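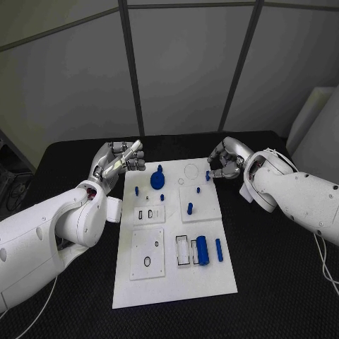

A reviewer at Durosach wrote to us that the square plate should have been part of the set from the first version, and that the old layout left too much of the right half of the board bare. The current Stivstead Assembly Board includes it as standard.

Stivstead Assembly Board, large format
Supplier: Brolton
Series: Dramani placement and fitting sets

Overview

The Stivstead board is a flat work surface for placement, insertion and sorting tasks. It is laid on an existing table and is not fixed to it. The board is white and the loose pieces are blue, so that a piece left on the surface is easy to find from standing height. Plates are white, like the board, and stand raised above it.

The set is sold as a board with plates and pieces. Boards without pieces can be ordered separately, as can single pieces. Plates are sold in pairs only.

Board

Width is 76 cm. The face is matte. Circular outlines in two sizes mark target locations for round pieces, with the larger outline near the top of the board and the smaller one close to it. The outlines are thin lines on the face and have no depth. A piece placed on an outline will slide if the board is tilted.

The small hole near the top passes partway through the board. It takes the short peg. The fit is a sliding fit by hand pressure, and no tool is needed to seat or remove the peg. Do not drive a peg in with a mallet. A peg that has to be forced is either the wrong peg or a damaged one.

Faint marks on the face are to be expected with use and do not affect the fit of any piece. Marks inside the hole can affect it, and the hole should be checked before a timed task.

Square plate

The square plate sits on the right half of the board in the standard layout. It holds upright pieces: a short peg toward the upper edge and a taller cylinder near the center. Both lift out vertically. Twisting the cylinder on the way out wears the opening and is the usual cause of a loose fit later on.

The plate can be turned in quarter steps, which moves the short peg to any of the four sides. Record the orientation if results from more than one session are to be compared.

Rectangular plate

The small rectangular plate goes on the left side. Customers who use only the left half of the board for seated work often move it closer to the near edge. There is no fixed seat for it, and it may be placed anywhere the face is clear.

Pieces

Gear disc, blue, with a short vertical peg at its middle. The disc may be picked up by the peg or by the rim. Rim pickup is the harder of the two.

Small pegs, blue. These stand on end. They are interchangeable with one another but not with the short peg of the square plate in older sets.

Cylinder, blue, for the square plate.

Cube, blue, 19 mm on each side. The cube is sized for a pinch between thumb and index finger. Its edges are broken slightly so that it does not catch on the outlines or on the plate edge. It has no assigned target on the board. Most written procedures use it as a first piece, lifted from the upper right and set down at a named point.

Standard layout

1. Lay the board flat on the table with the hole away from the operator.
2. Set the square plate on the right half and the rectangular plate on the left.
3. Seat the short peg and the cylinder in the square plate.
4. Place the gear disc near the top, left of center.
5. Stand one small peg to the lower left of the disc and one just below it to the right. The hole is between them.
6. Keep both outlines clear.

Setup takes nearly 30 seconds with the pieces already sorted. The layout card in the case gives the same positions in outline, and it also has a blank side for custom layouts.

Table requirements

A dark tabletop is recommended. Black gives the clearest edge to the board and makes a dropped blue piece easier to tell from the surface than a wood tone does. The tabletop should extend past the board on all sides. Two-handed tasks need free space at the left and right edges, where the forearms come in, and nothing should be stored there during a session.

The board has no feet. On a polished table, use the thin mat (part 97, sold separately). The mat is smaller than the board and does not show when the board is centered on it.

Care

Wipe the face with a damp cloth and let it dry flat. Do not soak the plates. Pieces may be washed together in a mesh bag in warm water. Keep solvents off the outlines - alcohol wipes are acceptable in light use, acetone is not.

Store the board flat or on its long edge. Boards stored leaning at an angle may take a slight bow, and a bowed board will rock.

Changes from the previous version

Square plate added as standard. Small outline moved below and to the left of the large one. Peg of the gear disc shortened. Case hinge replaced in February.

Compatibility

Plates from the earlier Stivstead board can be used on this one. Pegs from the earlier board fit the hole but stand slightly proud of the current pegs. Pieces from the small-format board do not fit.

Ordering

Order by set, by board, by plate pair or by single piece. Replacement pieces ship from Brolton in plain envelopes without the layout card. State the version printed on the underside of the board when ordering pegs.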